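The Box Fights Back

7 min read

I have been asked by several people how the box folding is going, and I have been saying "we're learning a lot," a phrase that in robotics means a thing broke and we don't know why yet. We do know why now, mostly, so I can write it down.

The setup, for those who skipped the spring posts. Two arms, one table, small cardboard boxes that arrive flat and have to end up as boxes. The job came to us through Quintana, who pack sample kits and would like a machine to put the cartons together while their people do something less boring. Studon, where I work, said sure. I was in the meeting. I may have been the one who said sure.

Folding a small carton is a terrible thing to ask of a robot. You do it with eight fingers, two thumbs, a bit of palm and no thought. You also cheat constantly. You squash a corner, feel it go the wrong way, back off, poke it with a knuckle. Our arms have two fingers each and no knuckles to speak of, and until recently they had no idea what "the wrong way" felt like. 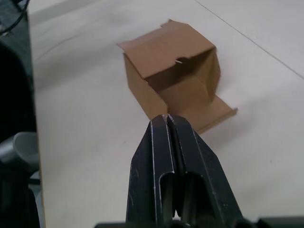
The fault first turned up in December, during a run I had described in an email as "basically routine." The order of operations is simple enough on paper. Square up the walls, bring in the side flaps, push the lid down, press the tab home. The policy had done this well enough that we had started leaving it alone for a few minutes at a stretch and getting coffee. I came back from one of those coffees at about ten at night and heard a noise like someone stepping on a cereal box, very slowly.

Both arms had hold of the same carton. Both arms had decided it needed to go somewhere, and they had picked different somewheres. The left one was holding steady, as it had been taught to. The right one was pulling, as it had been taught to. Cardboard was not consulted. By the time I reached the stop button the carton had come apart along the glue seam and the right arm was carrying its share away with great dignity, to complete the next step on a box that no longer existed.

No one was hurt, nothing was damaged except the carton, and I wrote it up as a one-off. I would like that last part struck from the record.

It did it again the next night. Then it went nearly a week without doing it, which was worse, as I used that week to tell people it was fixed.

What follows is the boring middle, and you can skip it if you don't have a robot. My first theory was calibration. It is always my first theory, because calibration is easy to redo and makes you feel clean afterward, like vacuuming. I recalibrated both wrists. The tearing continued, now with better accuracy.

My second theory was the cardboard. We had changed suppliers, from whatever Quintana had lying around to a stiffer board sold by an outfit called Flostine, and stiffer board pushes back more at the creases. Demetrio Lozano, who shares my bench and most of my bad ideas, spent a full afternoon pre-creasing blanks by hand to test this. The pre-creased ones tore too. They just tore along nicer lines.

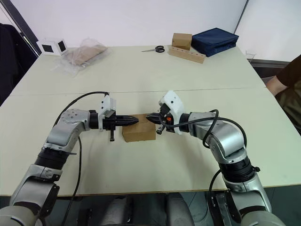 My third theory was that the robot hated me personally, and I'm keeping that one open.

The real answer came from Encarnación Collado, who reads logs the way other people read mysteries, flipping to the end first. She pulled the gripper commands for every failed run and lined them up against the gripper positions. We had been looking at the commands. The commands were fine. What she found was that the right hand's "I have let go" message was being sent when the release was asked for, and the fingers did their letting go a little later. Usually the gap was small. Under load, with a stiff bit of carton wedged between the fingers, it got as long as 348 milliseconds, and in that time the arm had already started its retreat.

So the right hand believed it was empty. It left at full empty-hand speed. The left hand, correctly, believed it was holding a box, and held on. If you have ever tried to leave a party while your coat was still shut in someone's car door, you have the physics.

And it was in the code from the beginning. I found the commit, number 2083, with a message reading "temp: assume release ok." I won't say whose commit it was. It had my name on it.

Now the part that I think counts as a safety matter, and which I was slower to see than I should have been. A torn carton costs pennies. But an arm that thinks it is empty moves faster than an arm that thinks it is carrying something, and it also turns down its attention to what it is dragging. We had set things up that way on purpose, to save time between steps. So on every bad release we had a machine moving at its quickest exactly when it understood its situation the least, next to a table where one of us usually sits.

I had written the risk sheet for this cell. The risk sheet had a line for dropped objects and a line for pinched fingers. It had nothing for "robot is mistaken about whether its hand is full." It does now, in a slightly more formal wording that Encarnación made me redo twice.

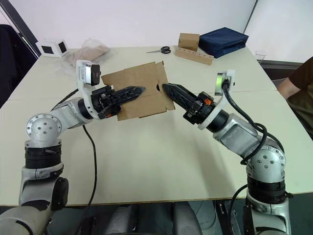 The fix went in over two evenings. The release message now waits for the finger position to agree with it, and if the fingers haven't opened in time the arm stops where it is and sulks until somebody comes over. The other half of the fix is a tug check. If both hands are on the same piece, each one watches the other's load, and when the pull climbs past a limit they both quit pulling. Testing that meant giving them scrap to argue over, and we have no shortage of scrap: a torn flat flap held up over the middle of the table with a gripper on either side of it is about as pure a version of the problem as you can get. I also put the empty-hand speed down by a lot. Demetrio says it now moves like someone carrying soup. Good. I want soup.

Picking the limit was annoying. Set it low and the arms give up on a normal lid, because pushing a tab into a slot takes a real shove and a shove looks a lot like an argument. Set it high and you are back to making confetti. We ended up with one limit for lifting and another for closing, and a rule about which applies when, and the rule has an exception, and I don't want to talk about the exception.

Then we ran it. The plan was 300 cartons. I sat with a notebook and a hand near the stop button, and have rarely been so bored, which was the idea. It stopped itself 44 times, and I had to get up for every one. Most of those were the new release check being fussy, fingers a hair short of where it wanted them. A few were the tug check catching a pull that would have ended in a tear under the old code. The rest were me having placed the blank badly, and I have recorded those under "operator," in small writing.

No tears, though. Not one, for the whole run. Some ugly boxes, including one that came out as a sort of wedge, which Demetrio has kept. But the ugly ones were ugly in one piece.

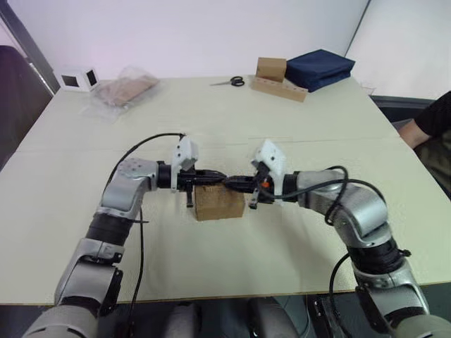
Both hands on the box, and both grippers meeting above it.

Stopping that often is too much for Quintana, who were hoping for a machine you could turn your back on. I told them so on the phone. They were nice about it. They asked whether it could simply try again by itself when it got stuck, and I said yes, in principle, and then I went and sat in the stairwell for a bit, thinking about all the ways "try again" could go with two arms and one confused opinion about who is holding what.

So retries are next. The rule so far is that it may try once, slowly, and only after both hands have let go and both sets of fingers agree that they have. Encarnación wants it to take a fresh look at the carton before it tries, too. I had argued that this would cost us two seconds a box. She asked me what commit 2083 had saved us, and I went and added the fresh look.

If you run anything with two arms, go and check what your "released" message means. Mine meant "I would like to have released." I'd guess there are others out there. There was a second one in our own code, in the part that hands tools over, and it had been sitting there just as long. We only found it after I went looking for words like "temp" and "assume," a search I recommend doing alone, with a drink.

The tool handover gets its own post, once I've stopped being embarrassed by it.

Recent posts
Jisex, our naming problem, and why the wiki has two of everything
A short history of things I have zip-tied
Calibration day, again
Why the left arm gets the easy jobs
What I got wrong about suction cups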